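BRASTUDLEY OPENS NEW TEST ROOM FOR SMALL HOUSEHOLD ELECTRONICS

FLETBERG, June 21, 2026 – Brastudley, a maker of small electronic devices for the home, today opened a larger test room at its Fletberg site. The room gives the company space to check more finished units before they are packed and sent to stores.

The new room covers 4,000 square feet and replaces two smaller ones on the floor below. It is fitted with plain white tables in place of the old metal benches. Brastudley expects to check almost 400 devices a day there once the move is complete.

Work in the room centers on the parts of a device that customers look at and touch most. Screens are checked for brightness and even color. Frames are checked for gaps, scratches and loose corners. Devices that fail any check go back to the assembly floor with a written note of the fault.
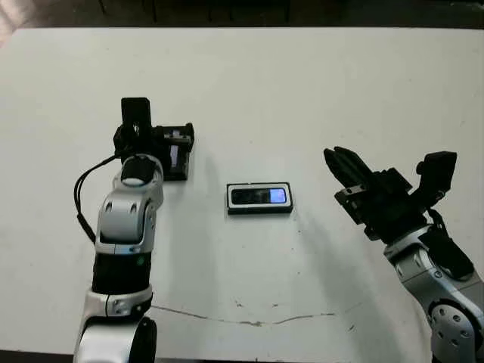

A small device with a white frame and a lit screen on a table at Brastudley's Fletberg site.

Tables, shelving and storage bins were supplied by Hillano, which also planned the layout. Salazar carried out the electrical work and installed new overhead lighting. The old rooms will be used to store packaging and spare parts.

Brastudley will also use the site to look at devices returned under its 5-year warranty. Until now, returns were handled at a separate warehouse – a step that added days to many repairs. Customers do not need to change how they send items back, and existing return labels remain valid.

About Brastudley
Brastudley designs and assembles small electronic devices for homes and offices. Its products are sold through independent stores and by mail order.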